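How to check a cloth-folding result before you believe it

Folding papers love a success rate. Before you quote one, run the method yourself on a shirt the authors never saw. We did this with the Skellow folding policy, and these are the steps I'd repeat.

1. Start from a crumpled shirt. Many demos begin with the garment already flat, and flattening is the hard part. Drop it on the table from shoulder height and leave it where it lands.
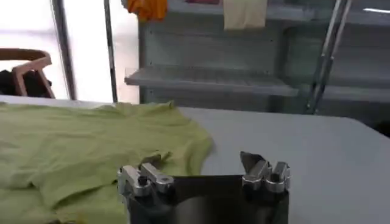

2. Fix your scoring rule first. Ours: sleeves inside the outline, no human touch, 5 minutes at most. Write it down before the first trial, or you will bend it by Thursday.

3. Run 16 trials and log all of them, including the ones you'd like to call a setup error. We got 7 passes. The project page led me to expect better.

4. Look at the wrist view and the head view separately. A bundle can pass for a neat rectangle from overhead and still have a corner sticking up. 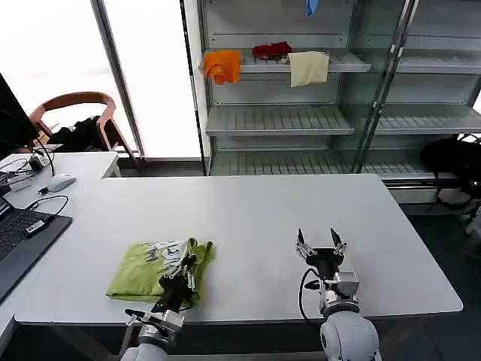

By Miloslav Šťastný
Enditar Lab Notes, December

5. Change one thing and run it again. Try a different shirt color or a new table position. If the rate collapses, report that number too.

Ľubica Šindelář thinks my rule is too strict. Maybe, but I'd want to see the looser one written down.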